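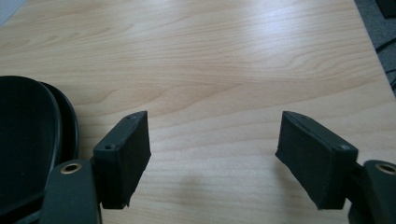
A reader of the January handout wrote to ask whether tiredness alone is reason enough to have vitamin B12 checked. Begin with that question.

**Slide 2.** Tiredness has many causes. Mention numb feet, a sore tongue and poor balance as further signs to raise with a physician.

**Slide 3.** The Stera clinic reviewed 139 patient charts; 48 showed low B12. Pause for questions.

**Slide 4.** Food sources: fish, eggs, milk, fortified cereal. Strict vegans should discuss a supplement with their physician. Refer diet questions to the Kaletti desk.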